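Pantry Store: Sorting Day at Drirngate

The shared pantry at Drirngate will be re-sorted on Monday, between 9 am and noon. Dry goods are to be kept in clear containers – packet noodles together, spoons in a container of their own – and jars should be closed before they are put away. Items for the breakfast shelf may be placed together on a tray. Residents are asked to label their own food by 6 pm the evening before.

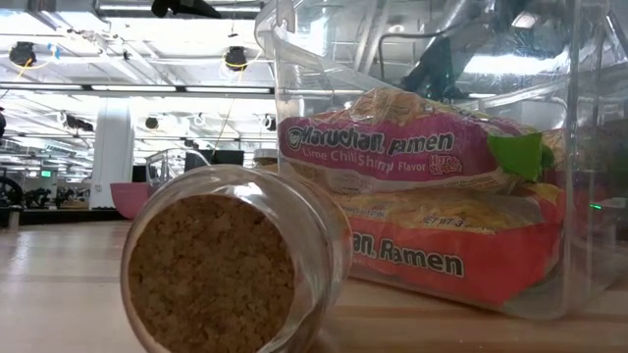
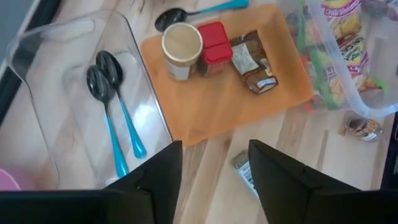
Laundry Room Hours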